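The Blanket Hours

My sister thinks I fold laundry for a living, and I've stopped correcting her, because on a Sunday in April with more than 15 pinches still to log before lunch I couldn't tell you she was wrong.

I got the job through Fiona MacBrayne, who I knew from the bakery. She'd quit the ovens to go work for Werik, a little company over the tire shop, and she came in one morning for a bear claw and asked if I had steady hands. I'd been piping rosettes since four a.m. I held one up for her (the hand, not a rosette) and she said great, come by after your shift.

What Werik does is teach a machine to handle soft stuff. Sheets, towels, sweaters, the big puffy bedding that fights back. The machine itself is called Parsa and it lives in the other room, and for the first month I didn't so much as see it move. My end of things was the gripper, the hand-held kind, with a camera looking down over the top. You hold it, you squeeze, the fingers close, you pick up the cloth the way you'd want Parsa to pick it up, and the whole business gets saved as one example. Then you mess the cloth up and do it again. And again! I did that for six weeks and I got really, really good at messing up cloth.

Bongani Nkosi trained me. He had this soft voice and he'd stand behind my shoulder going "slower, slower, slower" like he was backing a truck into a driveway.

"You're grabbing," he said, my first day.

"It's a gripper."

"It'll learn whatever you give it. You give it grabbing, it'll grab."

So I slowed down. I thought about how my grandmother used to change a bed with somebody still in it, my grandfather mostly, rolling him a little one way and a little the other, and the sheet just sort of arriving underneath him. She never yanked. I tried to do it like that, and Bongani quit saying slower and went to get coffee, and that's all the praise I ever got out of him.

The trouble started with the clean blankets.

We had a shelf of them, all brand new, and Parsa got to where it could handle every one. Fiona was thrilled. She brought in Nazanin Shirazi from Minex, who were paying for a good chunk of this, and Nazanin stood there in a beautiful gray coat and watched it lift a new comforter by the corner and lay it down flat. Then she opened her tote bag and took out her own. It was white, or it had been. It had brown marks all over it and one kind of greenish patch I didn't want to think about.

"My mother's," she said. "She's been in bed since last year. I've washed it every way there is."

Parsa wouldn't touch it. The arm went out, stopped over the blanket, and hung there. It shifted a couple of inches, came back, and hung there again. Fiona said something about the lighting. Bongani said nothing. I remember I had flour on my sleeve and I was picking at it so I wouldn't have to look at Nazanin's face.

"It thinks the stains are something," Bongani said finally. "Holes, maybe. Or things lying on top."

"Well," Nazanin said, "her house isn't a showroom." She folded up the comforter, very neatly, put it back in the tote, and then took it out again and handed it to me. Me! I was closest, I guess.

"Keep it as long as you need," she said.

So that was how I ended up with the evening shift. Bongani's idea was that we needed a whole new pile of examples, old bedding in bad light, because people who need help with their blankets mostly need it at night, with one lamp on or no lamp. He taped a piece of cardboard over the window. Parvaneh Shokri, who did the labeling and sat with her shoes off, found us two more comforters at the thrift store and brewed up a pot of tea and coffee to ruin them with. She went at it with a pastry brush I'd lent her. I have never gotten that brush back and I don't want it.

I liked the evenings, though. The tire shop closed at six and you could hear the building tick. It was just me and Parvaneh most nights, her with her laptop turned way down and me standing over the table, bunching and pinching and letting go. She'd call out what she needed. "Give me a tall one." "Give me one by the edge." "That one was lazy, throw it out." We talked about everything. She told me about a man she nearly married in Flornia, and how he used to iron his shoelaces, and I told her I was thinking of leaving the bakery, which I hadn't said out loud to anyone.

"So leave," she said. "Give me one right in the middle of the stains."

That was the one I kept messing up. When the cloth's clean you sort of know where a fold is, you can see the shadow. With the marks all over it and the light that low, everything looked like a fold and nothing did. I'd close the fingers on what I was sure was a ridge and come up with air. After a while I quit staring at it and just went down easy until I felt it push back, and then I squeezed.
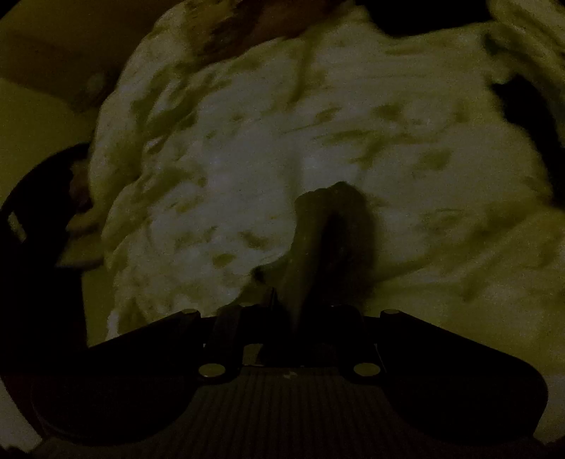 One of the evening pinches, cardboard still over the window.

"Oh, that's nice," Parvaneh said, leaning in to her screen. "Do that one again."

"I don't know what I did."

"Do it again anyhow."

So I did it again, and it came out different, and she said different was fine, different was the point, and around nine she put her shoes on and drove me home with the heater blasting.

It took us all of April. We filled up the drive and Bongani bought another one. When he finally ran the training and brought Parsa out to try, he didn't call Minex or even Fiona. He just waited until Parvaneh and I were both there, and he laid out Nazanin's mother's comforter on the table, all lumped up, and switched off the overhead.

The arm went out. It stopped over the blanket, same as before, and my stomach dropped into my sneakers.

Then it went down. Slow, slow, slow, a little to the left, and it waited there a second with the fingers open, and it was my wait. I don't know how else to say it. It was that dumb little pause I do when I'm feeling for the cloth to push back. It closed on the fold and lifted, and it didn't yank.

Parvaneh grabbed my wrist. Bongani said "huh," and went to get coffee.

It dropped the next two, I should say. And the one after that it dragged half the comforter onto the floor and we all had to scramble. Parsa had a long way to go, and it still does.

But I took the blanket back to Nazanin myself the next week. Her mother's house was out past the reservoir, with a ramp up to the door. Her mother's name was Parisa Golestani, she told me so very formally from the bed, and she wanted to know was I the one who'd been playing with her covers.

"Yes ma'am," I said.

"And did the machine learn?"

"Some."

She thought about that. Then she lifted her chin at the comforter, which I was still hugging to my front like an idiot, and I shook it out and went around the far side of the bed and started at her feet. I went easy. She watched my hands the whole way up.

"Who taught you?" she said.

I told her about my grandmother, and she had me sit down, and Nazanin went to put the kettle on.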